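4.3 Leveling and First Use of the Vadora Countertop Herb Planter

Before filling the planter, choose a flat surface that can bear its full weight. Keep the unit at least 40 inches from any stove or heater.

1. Wash the drip tray in warm water with mild soap. Dry it fully.
2. Set the tray down with the smooth side facing up.

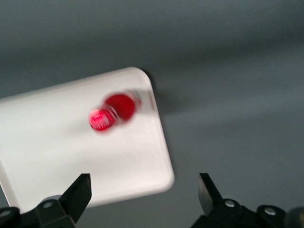

Figure 4-2. White tray with rounded corners on a gray surface.

3. Place the planter body on the tray and press down on each corner in turn. If it rocks, adjust the feet.
4. Add potting mix up to the fill line. Do not pack it down.
5. Water slowly until the indicator rises, then stop.

CAUTION: Do not move the planter once it has been filled. Empty the tray first.

NOTE: Replacement feet are sold by Feswood under part number 833. See Section 7 for ordering.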